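公用茶水间的沥水篮和托盘应如何摆放与清洁？

Ukitz 社区互助站 > 公共空间管理 > 茶水间与厨房

发帖人：Ayantu Gebreyes
浏览 266

各位管理员、各位邻居：

本人受 Breathnach 楼业主小组委托，负责整理四层公用茶水间的使用须知。该茶水间每日由多家小型单位共同使用，台面长度有限，现有器具为粉色带孔塑料篮一只、深蓝绿色长方形托盘一只，以及供访客使用的白色圆盘若干，盘边有一圈棕白相间的花纹。

上月收到的意见主要集中在以下方面。其一，塑料篮究竟应当用于沥水，还是用于收纳干净的餐具，各单位做法不一，有人将洗过的杯子倒扣在篮内，也有人把茶包、糖包放入其中。其二，托盘上常留有碎屑，盘子直接放在上面，后来的使用者无法判断盘子是否已经清洗。其三，篮子与托盘紧靠在一起时，篮孔流出的水会积在托盘边缘下方，台面擦拭不及时便留下水渍。
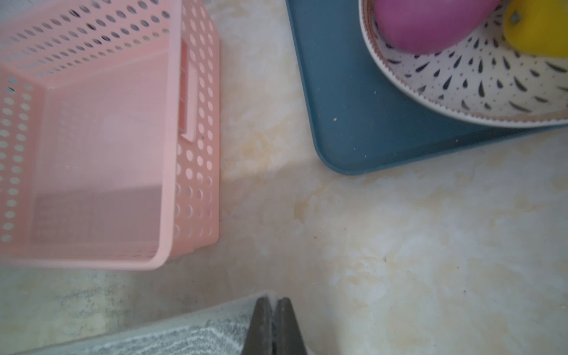

我们初步拟定的办法是：塑料篮固定放在左侧，托盘固定放在右侧，中间留出一段台面，便于随时擦拭；篮内不过夜存放任何物品，每日下班前清空。但在征求意见时，有两家单位提出，篮子清空之后，洗净的餐具无处可放，反而会堆到水槽边上。另有一家单位建议取消托盘，将圆盘全部收入柜中，使用时自取。

现请教诸位：在不增加大件器具的前提下，上述摆放方式是否合理？带孔塑料篮应当多久清洗一次，用何种方法为宜？须知中是否有必要对托盘的用途作出明确规定？如有现成的文本可供参考，亦请惠予提供。谢谢。

Trarkance 物业服务部
获赞 17

您好。我部管理的几处办公楼设有类似的公用茶水间，现将做法说明如下，供贵小组参考。

关于摆放。左右分置、中间留空的方式可行，建议沿用。需要补充的是，带孔的篮子如用于沥水，下方必须有承接积水之处。篮底直接接触台面时，水分不易散去，应在篮下加垫一块可拆洗的硅胶沥水垫，或将篮子移至水槽一侧。如果条件不允许，则宜明确规定该篮仅用于盛放已经擦干的餐具，沥水另行安排。两种用途不应混用。

关于清洗。塑料篮孔洞较多，孔边和圆角处容易积存水垢与油污，仅用清水冲洗效果有限。我部的规定是每周三下午由保洁人员取下，以温水加中性洗洁精浸泡，再用软毛刷逐面刷洗，内壁提手孔周围须单独刷净，冲洗后倒置晾干。水垢较重时可改用稀释的食用白醋浸泡，浸泡后应充分冲洗。请勿使用钢丝球，划痕会使污渍更难清除；亦不建议以沸水烫洗，普通塑料有变形的可能。

关于托盘。我部认为有必要作出规定。托盘应只放置洁净、可供取用的餐具，用过的餐具一律不得放回。托盘表面如为哑光材质，细小碎屑不易察觉，宜在光线充足时以湿布擦拭一遍，再以干布擦干，边缘凸起处尤应注意。盘子上架之前先擦托盘，顺序不宜颠倒。

关于“下班前清空”，建议同时写明清空后的餐具存放于何处，否则执行中必然出现贵小组所述的情况。可参考如下文字：

“沥水篮内餐具由使用者于当日下班前擦干，放入上方吊柜第二层。次日晨仍留在篮内的餐具，由保洁人员统一收入暂存箱，请使用者自行领回。”

以上文字可按贵楼实际情况修改。张贴位置以水槽正上方、与视线齐平处为宜，字号不宜过小。

Riletel 335室

同楼层使用者，提一点意见。托盘请不要取消，访客来时端茶点要用，全部收进柜子很不方便。篮子放哪边我们没有意见，但希望不要再往里面放糖包，受潮以后都粘在篮底了。

另，关于每周清洗，如果保洁排不开，各单位轮值也可以，我们愿意排在第一周。

发帖人补充：

感谢 Trarkance 物业服务部的详细答复，所附文字我们将稍作调整后采用。335室的意见已记录在案，托盘予以保留，糖包改放入有盖的罐内。沥水垫的尺寸尚待量取台面后确定，轮值表拟于下次例会讨论，届时另行通知。如其他单位对吊柜的使用仍有异议，请在本帖下留言。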